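Prirska live at the Tovico, anyone else go?

hnowicki
Back from the Prirska trio gig and still buzzing. They opened with a ballad, bass on its own for ages, and when the piano crept in I got proper goosebumps! Second set was mostly from Binurus. Best I've heard them, and I've been 3 times now.

reedy727
I was there, near the bar. Loved the first set, but the second dragged (sorry!). The drummer was far too loud on the slow ones.
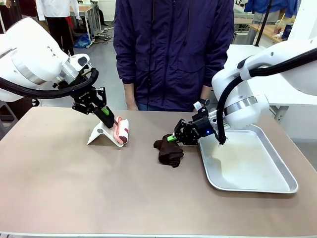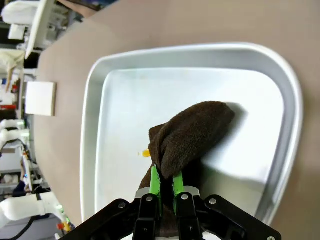
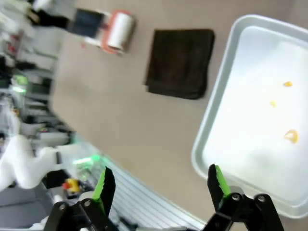 And why no Hartono? It's the best tune they've got and they've dropped it again.

hnowicki
Too loud?? He was on brushes half the night! You were stood next to the speaker, I bet.

fitri_w
With reedy on the drums, though I thought the closer was gorgeous. They did play Hartono in April, when Fitriani Wuisan sat in on alto, so it's not gone for good.

reedy727
April was the one I missed. Typical.

hnowicki
Anyone know if the record's out on vinyl yet? The merch table only had CDs.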